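Print this article
E-mail this article
Search the magazine Enter keyword Go

The Second Life of a Bath Towel

Marlene Tavares bought the old laundry in Fontes for the boilers. The towels came with it, 3,000 of them, left in canvas carts when the hotel trade moved to the coast. She sold the good ones in a month. The rest she cut up.

Her shop, Brarard, now sells rags to garages, print shops and boat yards. They go out in 50-pound boxes, sorted by fabric and color. White cotton costs the most. Painters want it because dyed cloth can bleed when it meets solvent.

Cutting is the slow part. Farzana Munshi has worked the table for 16 years, first for the old owner and now for Tavares. She takes off the seams and labels, then squares up what is left. A worn bath towel gives her four good rags and a strip for the scrap bin.

"People think a rag is whatever you have left," Munshi says. "A mechanic will send back a box if there's a button in it."

The trade has changed. Cotton towels are thinner than they were, and more of what comes in is blended with polyester, which does a poor job on oil. 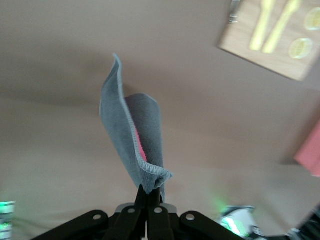
Microfiber is a separate business. It picks up dust well and can be washed many times, but it has to be kept away from cotton in the wash or it fills with lint. Tavares runs it on its own line, warm water, no softener.

She charges 48 dollars a box for it. Most goes to a cleaning firm in Trovenov, which sends it back for washing every October and again in spring.

E-mail this article to a friend
Printer-friendly version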